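Alletti: progress report to the Ross Fund, March

Shooting on the feature finished this month. We filmed for 20 days, one fewer than planned, and the saved day has gone into pick-ups at the harbour. The rough cut runs long and the editor wants to lose 6 scenes, mostly from the wedding section.

Deler has delivered two of the four songs. Zestar will handle the press screenings and has asked for a trailer by the end of May.

Spending is within budget except for costume hire, which went over by £1000. We have moved that from travel. The second grant payment can be sent against invoice 3003.

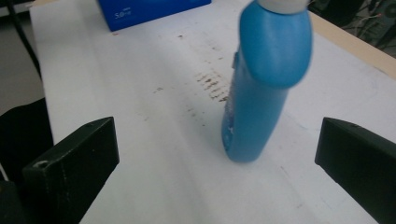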